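Home Kitchen Manipulation with a Dual-Arm Robot
Final Report, Project Urnetico
Relilham College, Department of Applied Engineering
Course 1011, Independent Build

1. Summary

Project Urnetico set out to assemble, program, and test a two-armed robot capable of simple pick-and-place tasks on an ordinary kitchen counter. The work was carried out in a private residence in Bastum. Mechanical assembly and wiring took up the first half of the term, and software and trials took up the second. At the time of writing, the robot can locate a piece of fruit, approach it, and close on it under operator supervision. Unsupervised operation was outside the scope of the project and has not been attempted.

2. Background and Objectives

Earlier student projects in the department used fixed arms bolted to a test bench. These arrangements give repeatable results, but the lighting is even, the work surface is matte, and every object sits on a marked position. The author proposed to find out how much of the same control software would still work in a home, where none of those conditions hold.

The approved proposal listed the following objectives:

Assemble the upper body and mount it at a height suitable for a standard counter.
Adapt the department's grasping software to a head-mounted camera.
Carry out supervised trials with soft, rounded food items.
Record all faults and stoppages in a build log.

Cooking, cutting, and the handling of hot items were excluded at the request of the supervising instructor.

3. Construction

The arms were supplied as a kit by Zaki, a small robotics distributor, and arrived with the shoulder joints already assembled. The stand was built at home from square steel tube. The first version of the stand was too light. When both arms reached forward together, the base rocked enough to move the camera view, and the position estimates drifted. A wider base with ballast plates was built in May and corrected the problem.

Cable routing took more time than planned. The original harness ran outside the elbow and caught on the stand during large movements. It was replaced with a longer harness fixed at the shoulder and given a loose loop at the elbow. One connector was damaged during this work and had to be ordered again, which delayed the first powered test.

Power for the arms and power for the computer were kept on separate supplies. The emergency stop cuts power to the arms only, so that the log is preserved after a stoppage.

4. Software

The control program is divided into 5 modules: camera input, object location, motion planning, gripper control, and logging. Object location was taken from the department's existing code with few changes. Motion planning was largely rewritten. The bench version assumed that the target could be approached from directly overhead, and at a kitchen counter the elbow often needs to stay high and to one side - the planner now searches for a slanted approach first and uses the overhead one only if no other path is found.

Gripper control closes the fingers in small steps and reads the motor current after each step. Closing stops when the current passes a set limit. The limit was lowered 2 times during development after marks were found on test fruit.

5. Trials

Trials were run on the kitchen counter with the everyday contents of the kitchen left in place. The operator stood within reach of the emergency stop at all times. Each trial began with the arm in its rest position and ended with either a release or a stoppage.

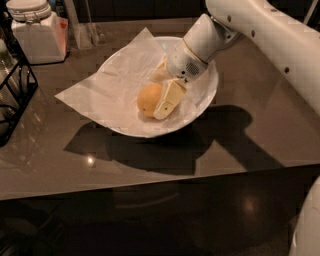
Grasp planning for a container differs from grasp planning for an open surface, and this part of the work required the most revision. The planner must keep both fingers and the wrist clear of the rim while still leaving room for the fingers to open. With an orange resting in a large white bowl, the fingers have to be spread around the fruit at a slant, and there is little space between fruit and wall for correction. The parchment paper lining the bowl adds a second difficulty, as its creases and raised corners change the outline that the camera reports. The paper and the fingers are also close in color, and the software at first confused the tip of the farther finger with a fold in the lining. A mask based on the known joint angles was added to remove the gripper from the image before the fruit is located.

Reflections from the countertop were a further source of error. Bright spots on the glossy finish were sometimes reported as small objects. Raising the minimum object size removed most of these reports, but it also means that the present software cannot be used for items such as grapes or nuts.

6. Remaining Work

There are 2 open faults in the build log. The left wrist loses its zero position after an emergency stop and must be reset by hand. The camera exposure also takes several seconds to settle when the room lights are switched on, and the program should be made to wait for it.

The stand, the harness drawings, and the source code will be handed over to the department together with the build log. The arms will remain in Bastum until the wrist fault has been repaired.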